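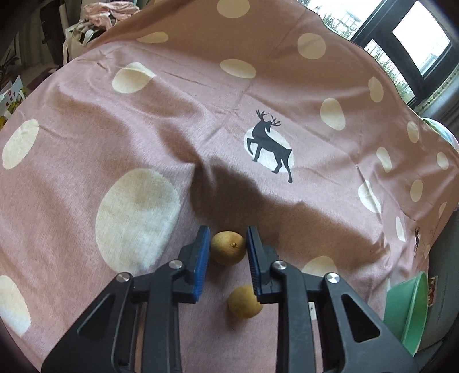 手持夹爪的点检在每班开工前做，换指垫、拆过连杆、摔过或磕过之后也要补做一遍。本表适用于Pirnton工位在用的Veltimer双指夹爪，按从指尖到手柄的顺序往后查，查一项填一项，不要全部看完再回头补。在铺布的台面上夹圆果，连杆两侧的销轴都看得见，左右指垫相对、朝着果子，开工前先照这个角度看一眼画面：两指应当大致对称，蓝色指垫的棱纹要看得清，布从连杆缝隙里露出来属于正常，布被夹进缝隙里就要停下来处理。果子旁边紧挨着另一颗时，右指下角容易碰到下面那颗，张开量按第三部分的规定走。

填写方法
合格填“可”，不合格填“否”，没有条件检查的填“未查”并写明原因。备注栏写看到的情况，不写推测。测量值写数字和单位。凡标“停用”的项目，出现一个“否”即挂牌，处理完由另一人复查后才能摘牌。

一、指垫
1.1 蓝色指垫贴合内侧，边角无翘起。（停用）
结果：可
备注：左侧指垫靠根部一角按压时略有弹性，抬手后能贴回。下次点检重点看这个角。
1.2 棱纹无缺口、无磨平，纹间无果皮碎屑和线头。
结果：否，清理后可
备注：右侧棱纹里有粉色棉絮，软毛刷顺着棱纹刷掉了。不要用镊子尖挑，上次挑出一道口子，整片换掉。
1.3 两侧指垫为同一批次。
结果：可
备注：库房里Cha的旧垫与新垫硬度不一样，混装后果子会往一边滚。旧垫已单独装袋，袋上写了“勿装”。
1.4 指垫擦拭后完全干透再使用。
结果：可
备注：用无绒布蘸清水擦，晾15分钟。酒精会让垫子边缘发白，清洁柜里那瓶酒精只用来擦手柄外壳。

二、连杆和销轴
2.1 银色销轴无松动、无外窜，端面与连杆平齐。（停用）
结果：可
备注：用指甲沿端面划过去，有台阶感就算外窜。光看不可靠，端面反光强的时候看不出高低。
2.2 内侧连杆竖直段无弯曲，左右对比基本一致。
结果：可
2.3 外侧连杆与外展的宽板连接处无裂纹。三角形凹槽的圆角处用手电斜照检查。（停用）
结果：可
备注：左侧凹槽里有一道细痕，放大镜下看是打印层纹，擦不掉，也没有延伸。拍照留底，四月的记录里有同一位置的照片可以对照。
2.4 空载开合无卡滞，无异响。
结果：否，处理后可
备注：合到末段有轻微涩感。拆下右侧外连杆，孔里有线头，清掉后恢复。装回时先穿销再拧螺钉，顺序反了孔位会别住。
2.5 连杆间隙内无布料、植物叶片等夹入物。
结果：可
备注：台面上的布起褶时最容易带进去。作业中发现布跟着指尖走，先松开，再把工具竖直抬起，不要横着拽。

三、行程和张开量
3.1 全开时两指间距用卡尺测量，取指尖内侧最近点。
结果：40毫米，可
备注：低于这个数先查扳机回位，再查连杆，不要一上来就调限位螺钉。
3.2 全闭时指尖先接触，根部后接触，接触后无明显错位。
结果：可
备注：错位用一条纸带试，夹住后轻抽，左右阻力应当一样。
3.3 夹小圆果时，预张开量以果径两侧各留2毫米为准。
结果：可
备注：张得太大，指尖外侧会推到旁边的果子。相邻两颗靠在一起时，先换个方位下指，仍然避不开就先把旁边那颗拨开，记录里注明“已拨开”。
3.4 下指时指尖不得压到布面以下的硬台。
结果：可
备注：布下面的高低不平，从平整处量来的高度到了鼓起的地方不能直接用。手感一顶住就停。

四、扳机和手柄
4.1 扳机松手后自行回位，无拖滞。（停用）
结果：可
备注：回位比上个月慢一点，还在可用范围内。弹簧已列入备件申请。
4.2 手柄外壳无裂，螺钉无缺失。
结果：可
备注：手柄底部螺钉用手拧紧即可，Ruvitz那把电动螺丝刀扭矩太大，已经拧坏过一处嵌件。
4.3 手柄与连杆座之间无晃动。
结果：可

五、镜头和连接线
5.1 镜头表面无指印、无果汁。
结果：否，擦拭后可
备注：右上方有一枚指印，对着窗户时一大片发雾。擦镜布单独放，不与擦指垫的布混用。
5.2 夹爪在画面中的位置与标准样张一致，两个指尖都能看见。（停用）
结果：可
备注：相机座螺钉松了以后，画面会慢慢往一侧歪，单看一张看不出来，要跟样张并排比。
5.3 画面一角有窗时，检查果子表面是否仍能看清纹理和果蒂痕。
结果：可
备注：窗面接近全白可以接受，果子发黑不行。锁定曝光前先把夹爪移到作业位置，不要对着窗锁。
5.4 连接线走线顺畅，不绕过外侧连杆。
结果：可
备注：线扣换过一次位置，新位置离扳机远，握持时不碍手。

六、台面
6.1 作业布铺好后边缘不拖到脚下。
结果：可
6.2 作业范围内无尖锐物、无玻璃器皿。
结果：可
备注：周围的盒子和袋子允许留在原处，但提手、挂带之类不得伸进夹爪的活动范围。
6.3 果子逐颗检查，软烂、渗汁的挑出。
结果：可
备注：渗汁的果子夹过一次，棱纹就要按1.2重新清理，再按1.4晾干，很费时间。
6.4 作业布每班结束抖净，布面掉絮明显时更换。
结果：否
备注：掉絮比较多，与1.2、2.4两项的线头对得上。新布未到，本班改为每夹几次停下来看一遍连杆缝隙。

七、试夹
7.1 正式作业前连续试夹，夹起、悬停、放下为一次。
结果：试13次，可
备注：有一次放下时果子粘在左垫上没有马上掉，轻晃后落下。查左垫无渗汁，重擦后没有再出现。
7.2 夹起后果皮无压痕、无破口。（停用）
结果：可
备注：表皮本来就有斑的果子不好判断，试夹用颜色均匀的那种。
7.3 悬停时果子不转动。
结果：可
备注：果蒂痕朝哪边，夹之前和悬停时各看一眼，位置变了就是在转。转动多半是两指没夹在最宽处，先调下指高度，再查1.3。

八、遗留事项
一是作业布更换，布到后重做6.4和2.5。
二是扳机弹簧，备件到货前每班都填4.1的备注，只写“可”不够。
三是左侧指垫根部那个角，翘起后不得用胶补粘，直接换垫，左右一起换。换完从第一部分重新做到第七部分。
四是Veltimer随附的调整说明与现用连杆版本对不上，限位螺钉那一页先按本表执行，旧页已从文件夹里抽走。

本班结论：可用，带遗留项。
复查：2.4、5.1已复查，均为可。1.2在作业中途再看一次，填在下一张表的备注栏里。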